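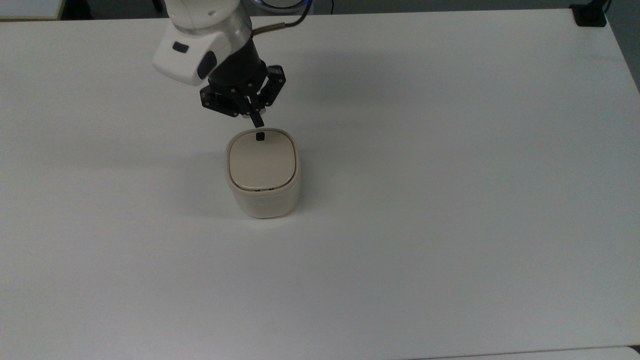 The gripper over the tab on the container's lid, on the test table at Estemik.

September 14, 2022

I have a drawer at home full of food containers, and I would say I lose a fight with one of the lids every week. So when I was offered an afternoon at Estemik, a small robotics outfit in Ostville that works on kitchen and stockroom chores, I knew what I wanted to ask before I'd even parked. Can it open the thing I keep my rice in?

"It can open that one," the engineer who met me at the door said, and pointed through the glass at the table. "Bring me yours and we'll talk."

She runs the manipulation side there, and she asked me to leave her name out because she'd rather talk freely than have every sentence checked by somebody upstairs (there is an upstairs, it's a mezzanine with a couch). We sat on two stools next to the white table for most of the afternoon and she talked with one eye on the arm the whole time, the way parents talk at playgrounds.

I started with the obvious one. Why lids?

"Because everybody thinks it's nothing," she said. "You do it while you're on the phone. You do it with wet hands. And then you try to write down what you did and you can't. Did you push or did you pull? Where was your other hand? People tell me they just open it. Okay, great, I'll type that in!"

The little cream container with the rounded square lid has a black tab up near the back, and most of what I watched had to do with that tab. One narrow black fingertip goes straight down to it. That sounds like a small job and she agreed that it is a small job, and then she told me her group had been on it since March.

"Not only on it," she said, a bit defensively. "We also do drawers."

I asked what goes wrong.

"Oh, you want the list? If the finger's a hair too far forward it just presses on the lid. The lid doesn't care. If it's too far back it goes down behind the container and now you're pushing the whole box across the table like a hockey puck. If it's lined up right but it comes down too hard, the box tips. And a light box is worse than a full one, which people never guess. They think empty is the easy version."

I'd have guessed that too, I told her. She looked pleased.

"You have a second hand. You don't even notice it's holding the box. With one arm, the box has to hold itself, and an empty little box weighs nothing. So we'll do it full of rice and look like geniuses, and then somebody eats the rice."

The number she gave me for that week was 55 tries on this style of lid. I asked how many had worked and she made me wait while she looked it up on her laptop, and then she decided she didn't want it printed because they had changed a setting partway through and the two halves shouldn't be added together. I pushed a little. She said, "More than I'd have bet on in March and fewer than I'd want in my own kitchen," and I couldn't get anything better out of her than that.

I want to say something about speed here, since that was what surprised me most. I'd seen clips of arms like this and they always look so brisk. In person you sit there. The arm comes down, it thinks (she hates it when people say it thinks), it comes down a tiny bit more. I had time to drink a cup of coffee. I asked whether the clips are sped up and she laughed and said to look in the corner of the video next time, where it'll usually tell you if you squint.

"A slow one is fine by me, though," she said. "If it did your dishes in three hours while you were at work, would you complain?"

I said I probably wouldn't.

"Right. Nobody's timing the dishwasher. What I can't have is one that does it fast and then once a month puts a plate through the window."

We got onto shop floors after that, because Estemik's paying customer at the moment is a packing business called Gill, which wants bins opened, filled and closed. Same kind of motion, she told me, only much friendlier. The bins are all the same model. They come down the line facing the same way. The lighting never changes and there's no cat.

"People ask me whether homes or factories come first and I think they already know," she said. "At Gill I can call a guy and ask him to turn the bins around so the latch faces us. He turns the bins around! I can't call your kitchen."

So is the answer to my question yes for the shop floor and no for the house?

She wobbled her hand. "It's yes for a part of the shop floor. There's still a person standing there. What that person does is different, they're clearing jams and fixing the odd one that came in crooked. And I'd say it's no for the house, but it's an interesting no. Five lids ago it was a boring no."

I asked her what she meant by an interesting no and she got going properly, off the stool and everything. Her point was that the arm used to need the exact container, measured, in the exact place. Now she can shove it a few inches over and turn it a bit, and the arm will still go hunting for the tab. She did it for me, reached in between runs and gave the box a nudge. Then she stood with her arms folded and I found I was holding my breath over a little box, which I have never done in my life.

It found the tab. It came down, touched it, and stopped, and then it backed off and did the whole approach over again from the top. I asked what happened.

"It wasn't sure," she said. "I'm happy with that. I'd much rather have it go back and look again."

Then I took my own container out of my bag, because of course I'd brought one. It's a round one, a Rotton, with the kind of lid you have to burp (my kids think that word is very funny). It has no tab at all, only a lip that runs the whole way around. She turned it over a few times, popped it open with her thumb without looking at it, popped it shut again and handed it back to me.

"No," she said.

Not even a try?

"We could try, but you'd be watching it slide around for ten minutes. Where does the finger go? Anywhere on the edge, and that's the problem, anywhere is harder than somewhere. And it flexes. You start lifting here and the far side clamps down. You fix that with your palm, right in the middle, and you don't know you're doing it."

I tried it on the way out to the car, and she's right, I do put my palm in the middle. I've been catching myself at it ever since and it's starting to be annoying.

I asked her which household chore she thinks will go first, if she had to put money down. She wouldn't go for laundry, which I was hoping for. Folding is a nightmare, she said, cloth is never the same shape twice. She likes clearing a table. Plates are stiff, they sit where you leave them and there's a clear place for them to go. After that she'd pick putting groceries on a shelf, as long as you're not fussy about which shelf.

"And wiping," she added. "Wiping's good. You can be pretty bad at wiping and the counter still ends up cleaner than it was."

And how long?

"You all ask that," she said. I told her I was contractually obliged. She thought about it for a good while. Her guess was roughly 11 years before somebody like me, with an ordinary kitchen and an ordinary paycheck, buys one that does 2 or 3 chores well enough that I'd miss it if it broke. She was quick to say that she'd been wrong in both directions before. Years ago she figured seeing the objects would be the hard part and touching them would be easy, and she has spent most of her working life since then on the touching.

Does she have any of this stuff in her own home? A robot vacuum, she said, that gets stuck under the same chair every single day. She could move the chair. She hasn't moved the chair.

Toward the end I asked whether she ever gets sick of it, the same lid over and over, and she said the lid is fine, what she gets sick of is the cable. Every arm has a cable going somewhere and sooner or later it'll be where you don't want it. She reckoned she'd lost more afternoons to cables than to anything clever. I liked her a lot for that. I've got a box of those at home too.

She told me to come back in the spring, and to bring the Rotton with me.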